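**Simulated kitchens, December round**

Tsion Fikre and Nahom Chala have finished the December tests of Kamon, our policy for two-armed household tasks. All training and scoring took place in simulation, with the objects and surfaces changed between episodes. 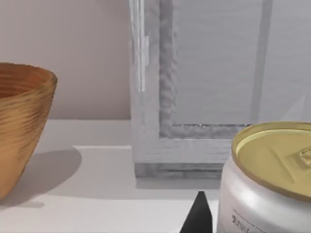 The new part is a short pause before each grasp. The policy guesses where the object will be once the gripper closes, and if two guesses disagree it looks again. Training used 3,698 simulated episodes, and a further 191 were held back for scoring.

Failed grasps fell by nearly 30 per cent against the old version – most of that on round items such as cans and bottles. 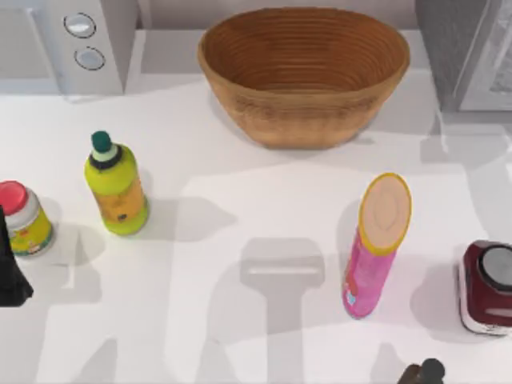

Handing an object from one arm to the other is still weak, and Kendra Carrier is working on that at Harkcombe. The results come from 3 training runs. Yabsira Chala has the full tables.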